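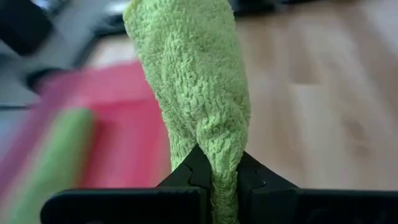

Green terry cloth, up close

Andor Oláh
Okay friends, a few of you asked how the low-salt thing is going, and my answer got much too long for a reply, so I'm making it a thread. Get yourself a cup of something. I'll try to keep each post short, and you all know how well I usually manage that!

Background for anyone new here: my doctor wanted me to bring my sodium down, and she asked me to write down everything I ate for a while before changing a single thing. So I did, in the back of an old address book, pickles and all.

When I added up a regular day of mine it came to almost 4000 milligrams. And I hardly ever pick up the salt shaker! I sat at the kitchen table with my reading glasses on and went over the arithmetic again, hoping I'd put a zero in the wrong place somewhere.

Most of it was bread, canned soup, lunch meat and cheese. Bread surprised me most. It doesn't taste salty at all to me, but I eat a lot of it (toast in the morning, sandwich at noon, a heel with supper to mop up the plate), and it adds up quietly over a day.

So the first thing I changed was the soup. I make a big pot now with onions, carrots, celery, a potato and whatever is getting tired in the drawer. My trick, and my mother would have called it common sense, is to let the onions go slowly until they're properly golden before any water goes in. There's so much flavor in that step and I rushed it for years.

A splash of vinegar or a squeeze of lemon right at the end does a good deal of the work salt used to do. Taste it before and then taste it after. I like cider vinegar in bean soup and lemon in anything with chicken.

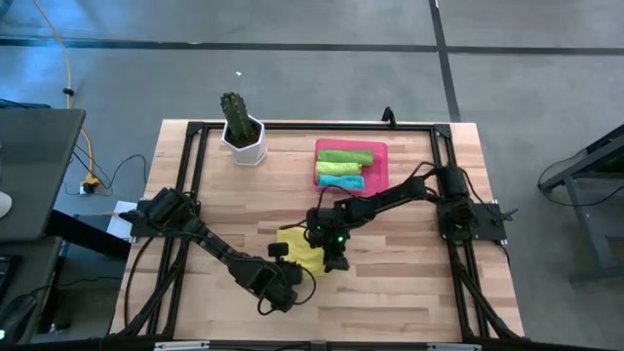

Clinden, 7 March 2020

Picking this back up after supper, with a dish of orange slices next to me. Thank you for all the kind notes on the soup part! Somebody wanted to know about canned beans, and yes, I still use them. I tip them into a colander and run cold water over them until the foam is gone. That takes away some of the salt, and if the store has the no-salt-added kind I buy those and skip the fuss.

Labels next. Look at the serving size first, please, before you look at anything else. I had a can of soup I'd been eating for lunch for I don't know how long, the whole can, with a roll, and the label called it two servings. So every number I'd been so pleased about had to be doubled.

Also, "reduced sodium" only means less than that company's regular version. If the regular one is very salty, the reduced one can still be pretty salty. "Low sodium" is a stricter wording and it's the one I look for now. I stand there in the aisle at Hundley's holding one can in each hand, and people go around me very politely.

My cousin in Brarnovwood swears by salt substitute. Please ask your doctor or pharmacist before you buy any. A lot of them are made with potassium, and that can be a real problem for people with kidney trouble or people on certain blood pressure pills. I was told to leave it alone, so I leave it alone.

What I use in its place: garlic powder (the powder, the garlic salt went to my cousin), smoked paprika, black pepper, dried dill, a little dry mustard. Smoked paprika on potatoes is wonderful. I toss them with oil first so it sticks, and put them in a hot oven until the edges go dark.

Check your spice blends, too. My taco packet and my lemon pepper both had salt as the very first ingredient, and that lemon pepper was going on everything, including my eggs.

Does food taste flat at the beginning? Yes, it did for me, and I complained about it to anyone who stood still. It was a good two weeks before I stopped minding. Then I had some of my old brand of crackers at a card game and had to ask for a glass of water.

I haven't given up bread, so nobody panic. I still get the rye from Kaczmarczyk on Main, I just have it once a day and I make that slice count, with unsalted butter and sliced radishes or a bit of cucumber. A sandwich at noon now is usually leftover roast chicken that I cooked myself, and that alone took a lot off my daily total.

Eating out is harder. I ask for sauce or dressing on the side, and I ask if the kitchen can go easy on the salt. Most places are nice about it. Soup at a restaurant I mostly pass up these days, and if I know we're going out for supper I keep breakfast and lunch very plain. Oatmeal, fruit, an egg.

For anybody who wants to start and doesn't want to turn the whole kitchen upside down, pick three foods you eat nearly every day and read only those labels this week. Swap the worst one. Leave the others be until you're used to it. I tried to change everything at once the first time and I was back on canned chili by the weekend.

My next checkup is in April and I'll let you know what she says. In the meantime I'm still hunting for a pickle I can have. If you have a refrigerator pickle recipe that's heavy on the vinegar and dill and light on the salt, please put it in the replies, and tell me how long it keeps!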